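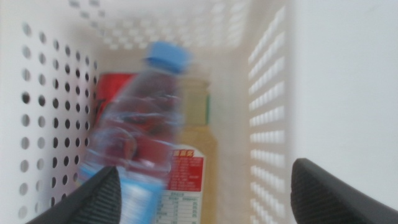 **Household Storage and Handling, Unit 5: Open baskets for beverage containers**

Handout to accompany the session on small-item storage. Read together with the Unit 3 sheet on shelf spacing. The Adelthorpe exercise at the end is due before the October review.

## 5.1 Scope

This unit covers open-top plastic baskets used to hold drinks in a pantry, a refrigerator or on a counter. Lidded bins, wire racks and divided bottle carriers are treated in Unit 6. Glass bottles are mentioned only where the rule differs from the rule for plastic.

Terms used below:

- **Basket**: a molded container with an open top and perforated walls.
- **Footprint**: the area of the base, measured inside the walls. Many baskets taper, and the rim dimensions overstate the usable space.
- **Stand-up item**: an item stored on its own base.
- **Leaner**: a stand-up item that has tipped and is resting against a wall or a neighbor.
- **Free gap**: the horizontal distance between an item and the nearest wall or item, measured at the widest part.

## 5.2 Wall patterns

Perforation does four jobs. It saves material, lets air move, lets the user see part of the contents from the side, and gives the fingers something to hold. A single basket may carry more than one pattern. White baskets with round holes on one side and slots on the others are common, so record each wall separately.

| Pattern | Airflow | Side visibility | Cleaning |
|---|---|---|---|
| Round holes in a grid | Low to moderate | Poor | Slow; residue stays in the holes |
| Short rounded slots | Moderate | Fair | Moderate |
| Long horizontal slots | High | Good | Quick with a flat brush |

Long horizontal slots leave narrow ribs between them. The ribs flex when a full basket is lifted by one wall. Lift from two opposite walls, with the fingers under the rim.

Small caps and pull tabs can pass through long slots. Round holes retain them. If loose caps are kept in the basket, put them in a closed cup.

## 5.3 Loading

1. Empty the basket and wipe the base. A sticky base holds a bottle at whatever angle it was set down.
2. Sort items by height, then by base width.
3. Place the tallest items against the far wall.
4. Place narrow items next to wide ones. Two narrow items side by side tip more easily than one narrow item beside a can.
5. Leave a free gap wide enough for the fingers on at least one side of every item.
6. Check that caps are closed.

A basket loaded to its full footprint is stable but slow to use. Each removal disturbs the neighbors, and the first item out is hard to grip. A basket with only a few items is quick to use and less stable. For daily use, leave one side of the basket clear and keep the items together as a group. For transport, fill the clear side with a folded towel.

## 5.4 Leaners

Thin-walled water bottles are the usual leaners. The causes, in the order they should be checked:

- the bottle is part empty and light for its height
- the base is standing on a rib or on the edge of a drain hole
- a neighbor was removed and the gap was not closed
- the basket was set down on a slope

A leaner with a closed screw cap is a nuisance only. A leaner with a loose cap is a leak, and in a perforated basket the leak reaches the shelf. Opened bottles go next to a wall, upright, or into a different container.

Cans seldom lean. They slide. Where cans and bottles share a basket, the cans should be on the side that faces down when the basket is carried.

## 5.5 Removing an item

Reach in from above. Take a bottle by the neck just under the cap if it is full, or by the body if it is part empty. Thin plastic buckles when squeezed at the middle, and an open bottle will then spill. Do not take a bottle by the cap alone.

For a can, the grip is at the upper third, with the fingers on opposite sides. This needs a free gap on both sides. If there is only one, slide the can toward the clear side first and then lift.

Lift straight up until the base is above the rim. Pulling at a slant drags the base along the wall and catches it in the slots. Tall bottles already stand above the rim in a shallow basket and can be tilted out, provided the neighbors are not touching.

After removal, close the group up again.

## 5.6 Worked case: the Ovitz pantry

The Ovitz pantry shelf held two baskets, one for water and one for mixed drinks. The water basket was fully loaded and gave no trouble. The mixed basket held 5 items with wide gaps, and bottles were found leaning at every check.

The first correction was a smaller basket. It removed the leaning, but left no finger space, and users began to lift the whole basket down to reach one can. The second correction kept the original basket and added a strip of ribbed shelf liner to the base. Leaning fell to an acceptable level and removal time did not change. The liner has to be taken out and rinsed, a cost the first correction did not have.

The Cisternas plan, covered in Unit 3, reaches the same arrangement by moving the shelf and leaving the basket alone. Compare the two before starting the exercise.

## 5.7 Exercise (Adelthorpe sheet)

Use one basket and at least 3 beverage containers of differing shape. Water bottles should hold no more than 700 ml.

a. Measure the footprint and sketch the perforation of each wall.
b. Load by 5.3. Record every free gap.
c. Remove and replace each item 6 times. Note each leaner and its cause from the list in 5.4.
d. Repeat with a liner.
e. State which loading you would use for a refrigerator shelf and which for a car trunk.

Enter gaps in millimeters. Sketches may be in pencil. The Flernus record form is accepted in place of the printed table, with the wall patterns written in the margin.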